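Marble-patterned slab keeps sliding on a slotted aluminum table
Brustwood Help > Worktops and benches
Posted 2019-10-11

So I picked up a big glossy slab, white with brown and gray veins, to lay over my slotted aluminum bench because small screws kept dropping into the grooves. I love it! But it creeps every time I lean on it, and I don't want to glue anything down.

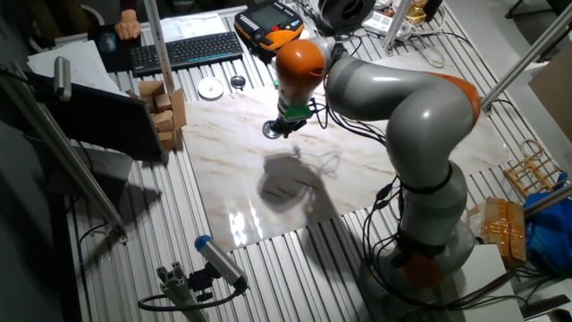
Does the slab need to cover the whole table?

Leave a strip of the rails showing on every side, so you still have slots to clamp into.

Kimaro
I'd go with thin rubber shelf liner, cut a little smaller than the slab. Mine cost me 9 bucks and it hasn't budged since May (and I lean on it a lot). Wipe the rails down first or the liner just slides along with everything else.

Tadix
double sided tape

Broltell
Please skip the tape, it's miserable to get off the ribs. I put low stops in the slots, two on each side, snug but not tight. If the overhead light bounces off the shine and bugs you, a matte desk mat on top helps a ton.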